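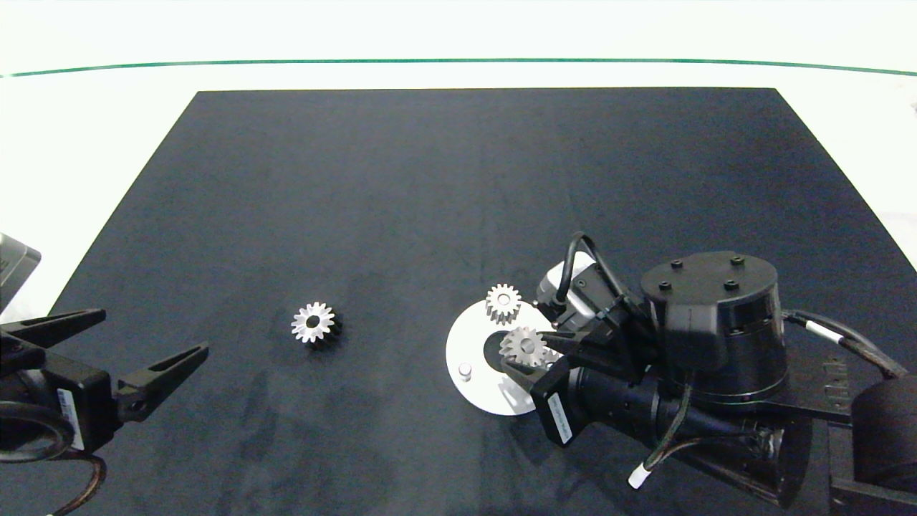

The blunt-toothed gear over the middle of the plate, with the fine-toothed one already on its peg and the pointy one off by itself on the mat.

Gears on the Mat
Gallery and notes by Laiba Bugti

I love gears. I loved them when I was a kid pulling apart a kitchen timer, and I love them now that I get to have a whole page for them. Tonine is my long-running gear and peg project, and this page goes with the plate stage of it: a white round plate, short pegs, and metal gears that go onto the pegs. The notes are grouped by part so you can skip to the one you came for. If you got here from the Stukby parts list, hello! The list lives on its own page and the numbers there are the current ones.

The plate

White, round, flat, with a great big opening in the middle. I'm so happy with this shape. My first plates were solid, and every time I put one down it looked like a saucer waiting for a cup. Opening up the center changed it completely – you look straight through to the black of the mat, and the gears around it stand out more.

The finish is a little shinier than I expected when I chose it, so it picks up streaks of reflection and soft gray shadows from the parts. I've gone back and forth on this. A duller white would be easier to look at under strong light, but I enjoy catching a bit of metal glinting in the surface, and for now the shiny one wins. Fingerprints wipe off with a dry cotton cloth. Please don't use glass cleaner on yours, mine left a haze that took an evening of rubbing to shift.

The pegs

Short, silver, plain. A peg with no gear on it is about as simple as an object can get, and I could still talk about them for an hour. The top of a peg shows up as a light round dot in the hole of a gear once the gear is on, and that little dot is my favorite detail in the entire project. Peg and hole, nothing else going on, and it looks finished.

People write to ask about the fit. I like a gear that drops on under its own weight and lifts off without a tug. If you have to press, something is wrong, and the something is nearly always a burr on the inside edge of the bore. Run a fingertip around it (gently!) and you'll feel it. One turn with a hand deburring tool takes care of it. Do both faces while you're there.

If it's too loose you get wobble, and wobble makes the teeth meet at a slant. I lived with wobbly pegs through all of last winter, telling myself it was charming. It wasn't. I replaced the lot in March and the difference was huge.

The small gear with the fine teeth

Oh, this one. The teeth are tiny and packed close together, and the side wall is nice and thick, so it has a chunky look for something so small. It reminds me of a coin with a milled edge that somebody got carried away with.

Fine teeth collect everything. Lint, dust, a bit of eraser, cat hair in my case. I keep an old soft toothbrush in the drawer and go around the rim before each session. For anything stubborn, a wooden toothpick gets into the gaps and doesn't mark the metal. If you store small gears in a cloth bag, turn the bag inside out first and check the seams, where the fluff hides.

The larger gear with the blunt teeth

Rounded tips, a silver-gray color, a small light round center. Beside the fine-toothed gear it looks almost soft, like something from a toy box, and I mean that as high praise. Blunt teeth are very forgiving to handle. You can roll one across your palm and it's just pleasant.

This is the gear I hand to visitors first. Everybody rolls it. Grown-ups, kids, the man who came to read the electric meter. Then they hold it up and peer through the hole, and then they want to know what it goes with, and there goes the afternoon.

A gear with blunt teeth wants a partner with a similar tooth shape. You can set it next to something finer and it'll look great on a shelf, but it isn't going to mesh. When I'm laying out a plate I sort by tooth shape before I even think about size. Size is the fun decision, so it's tempting to start there, and I've had to redo several layouts because I did.

The gear with the pointed teeth

Widely spaced points coming off a flat bright face, and a dark round bore in the center. Every time I see it on black I think of a child's drawing of the sun. It has so much personality! It also looks best with some space around it, and on the mat it throws a small dark shadow that makes the points look even sharper.

A word on handling: go by the face and leave the points alone. They aren't dangerous, but a pocketful of them would be a poor idea, and they'll scratch a softer finish if they travel in the same box. I wrap mine in a square of flannel. The flannel came from a pajama leg and it has penguins on it, so at least that box is cheerful.

The mat

Matte charcoal black, big, and well used. It has cloudy patches now and a few faint creases, and I wouldn't swap it for a new one. Silver parts against flat black are wonderful to look at. On a white tabletop you lose the edges of a bright gear in no time, and with a patterned cloth you'll be chasing small parts all day.

It's practical too. Metal parts don't skate around on it, and a dropped peg lands quietly and mostly stays where it fell. For creases, I roll the mat backward around a mailing tube and leave it overnight. That gets most of them out. Ironing one did not go well for me and I will say no more about it.

The cloudiness is harder. A barely damp sponge helps for a day or two and then it comes right back. If anyone has a real cure, I'd love to hear it.

Laying out your own

I get asked for a method, so here's mine, such as it is. Put the plate down first and leave it alone. Set the gears out on the mat with space between them, and give yourself a minute to just look. Start with the smallest gear, it's the easiest to place. Once it's on, the larger ones make more sense.

Lower each gear straight down over its peg. Coming in at an angle gets you a jam, and then you wiggle it, and then you've nudged the gear next door. If a tooth lands on top of its neighbor's tooth, lift, turn the gear a hair, and try again. I've spent a whole cup of tea on a single gear before and had a lovely time doing it.

Leave plenty of the mat bare. It's useful to have somewhere to set down a part that turned out to be the wrong choice, and a crowded mat makes me grumpy.

Names, so the parts list makes sense

Tonine is the project as a whole. Pralteo is what I call the gear family, the metal ones with plain round bores. Afridi is the back room where the shelves are, so "Afridi drawer 3" in the list means exactly that, third drawer down, the one that sticks. Stukby is the site that hosts the list and the sizing tables, and it's also where the comments go.

The full Pralteo family stands at 68 gears as I write, with 2 more on order. I have wanted a really big one with curved spokes for ages and I may finally have found it. More when it gets here!

Questions from the last round

Can the gears go on upside down? Most of them, yes. If the faces are the same on both sides it makes no difference to anything but your own taste. I like the brighter face up.

Do I oil them? A single drop on the peg if the gear is going to be turned a lot, and none for display. Oil and a white plate are not friends.

Would a bigger plate work? It would, and I'm itching to try it. The opening in the middle would need to grow along with it, or the proportions go strange. I've cut paper circles to test the idea and they're taped up in the Afridi room right now, one inside the other, in different widths. My favorite so far is the widest opening with a fairly skinny ring around it, but then the pegs get squeezed toward the edge and the larger gears hang over the side. I kind of like the overhang. I haven't made up my mind.

Is any of this for sale? Nope, but please do make your own. The sizing tables are free to use, and if you build a plate from them, send me a note through the Stukby comments with the sizes you chose and what you ended up changing. I read every one of them, usually at breakfast, and I'm always looking for an excuse to get the mat out again.

– Laiba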